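Rasier gearbox notes, part two

The Rasier came back from storage in January with the same fault it went in with: no third gear when cold, and a whine on the overrun that stops if the clutch is dipped. The odometer reads 1,691 miles since the last rebuild. I drained the box before lifting it out and got a little under the stated fill, with fine bronze in the magnet sludge. Bronze points at the baulk rings.

Jarnik made two versions of this gearbox. The early one has a pressed selector fork and the later one a cast fork with replaceable pads. The parts book lists both under a single number, so measure the groove in the hub before ordering. Mine is the early type in a late casing. Thongchai Chaiyaporn, who had the car before me, thinks the casing was swapped after a cracked ear on the bell housing, and the weld on the old one (he still has it) supports that.

The third gear ring had no clearance left against the cone. Second was within limits. I replaced both, along with the layshaft bearings, and kept the original mainshaft. 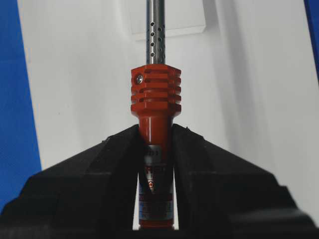

Red handle, perforated metal shaft.

Reassembly follows the Bavton manual except for the end float. The manual sets it with the casing cold and the gasket dry, which gives a tight box once the sealant has cured. I fitted the next shim down and checked again the following morning. Torque the tail nut in two stages and stake it once only.

On the road, third now engages from cold at any speed I have tried. The whine remains above 3,000 rpm but is fainter, and it has moved to the drive side. Hamdia Weldu suggests the differential pinion, on the grounds that hers did the same. I will change the oil at 200 miles, look at the magnet, and take the back axle apart if there is anything on it.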